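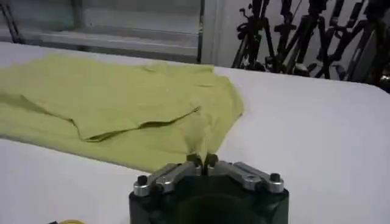
Up before six again, because I wanted the cell to myself for an hour before Rachid came in with his radio. July is a good month for that. The light comes early through the big window and I can drink my coffee slowly and look the machine over the way my mother used to look over a roast.

The grip has been bothering me all week. It would take a corner of cloth nicely enough and then let it creep out, a little more each time, until the fold went crooked and the whole run had to be stopped. Erasto was sure it was the software (he is always sure it is the software, bless him), but I had a feeling about the linkages, so I took out my small hex keys and went over every screw on both sides. Two on the left had backed off. I cleaned them, put a drop of threadlocker on each and left them alone while I wiped down the finger pads, which had more lint on them than I'd like to admit.

Then the part I enjoy. I laid the yellow-green cloth out on the white table, nice and easy, and had the fingers close on one corner and draw it down toward the arm. I must have stood there a good while just looking at that pinch. The cloth pulls in so neatly to a point, like the end of a piping bag, and I kept bending down to see whether the two fingertips were sitting square to each other. After that I ran the full set of 36 pulls and wrote them all in the book. It held on 33. The other three slipped near the end, and I think I know why – the right finger pad is older than the left, and I never changed them as a pair like the Clulia manual says to.

So I called Aslı at Birwood and asked for new pads, and she kept me on the phone forever about her tomatoes, which I didn't mind one bit. She'll put them in with the Drodemard order. I forgot to ask about the spare cable for Malcolm and will have to call again.

Rachid turned up with warm bread from his aunt, and we ate it standing by the door so as not to get crumbs near the table. He wants to raise the closing force tomorrow. I'd rather wait for the pads, but I told him we could try it on a few pulls and write down what we get.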